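About Karkier

Karkier writes working rules for people who run robot arms near other people. We are a small firm of nine, based in Nornbridge, with a second office in Kurtuluş. Our clients are mostly kitchens, packing rooms, teaching labs and small workshops -- places where an arm shares a table with ordinary things and there is no fence between it and the staff.

What we do

Most of our clients already have the standards on a shelf. They have read them, or parts of them, and they want to know what to do at seven in the morning when the shift starts. We turn the standards into a short rule book that fits their room, their arm and their tasks. A finished book is usually under 100 pages, and the part that operators carry is 4 pages long.

We also review rule books written by others, train supervisors, and check simulated work cells before anything is bought or bolted down. Simulation work is now the larger share of what we do. A rule about reach or clearance is cheap to change at that stage.

How we look at a tabletop task

We begin with the objects. Food, bottles and bowls cause more trouble than machined parts because their shape and weight vary, and a bottle lying on its side can roll. For each object we write down how it may be gripped, how fast it may be moved, and what the arm must do if the grip is lost. Then we look at what else is within reach, including things that have no part in the task. 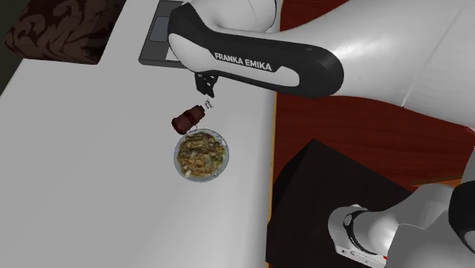

After the objects come the limits. Every task gets a speed limit, a force limit and a stop position. The stop position has to be one the arm can reach without passing over a person's hands. If we can't find one, the layout changes -- we don't write an exception.

Our own rules

We hold ourselves to a few things. We don't sell arms, grippers or software, and we take no commission from firms that do. We don't sign off a rule book until the people who will use it have run the task with it in hand. Simulated results are marked as simulated in every report, and a pass in simulation is never recorded as a pass on the floor.

Each rule book is reviewed every 6 months, or sooner if the client changes the tool, the task or the room. Old versions stay on file, with the changes listed at the front.

Samimska

Samimska is our free checklist for schools and small workshops. It covers tabletop arms only. The current version came out in November and adds a section on glass and liquids. You can print it and change it to suit your room, as long as the version number stays on the first page.

Working with us

Send a short note saying which arm you use, what it handles and who works near it. Drawings help but are not needed for a first talk. The Nornbridge office answers the phone from 9 in the morning.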